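**Planning the next round of equipment: Yevhen Semeniuk on the Plurthorpe programme**

December 4, 2024

The equipment plan for Plurthorpe was approved in July, and the first orders will be placed in the new year. Yevhen Semeniuk, who prepared it, describes the document as deliberately modest.

"We asked for 2 arms, with an option on more," he said. "The earlier draft had 5, and we could not show that the staff were in place to run them."

The plan compares offers from Jerton and Plemeck over the full period of use. Mr Semeniuk noted that the purchase price had received too much attention in past rounds. "The arm is one line. Then there are the grippers, the mounts, the spare cables, the training days. Those lines were left to the end, and the end was when the money had gone."
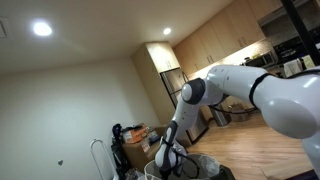 Spare parts now have their own heading in the budget, with a reserve of 20 per cent set against them. Mr Semeniuk pays particular attention to cabling. On a white arm working down into a lined bin, a looped cable runs from the wrist over the opening and back towards the gripper, and straps hold other parts of the arm's fittings. "I look at a loop like that and I see an order form," he said. The plan allows £1000 for each arm under this item – a sum he expects to defend again at the spring review.

Tshepo Zulu, who will manage the sites, asked for one change before approval: that delivery be staged. "A unit that stays in its crate is still losing warranty," she said. The suppliers have been asked to start cover on the day of installation, and Plemeck has agreed in writing. Jerton's reply is awaited.

A separate paper on the Ogundipe site will follow once the floor survey is complete.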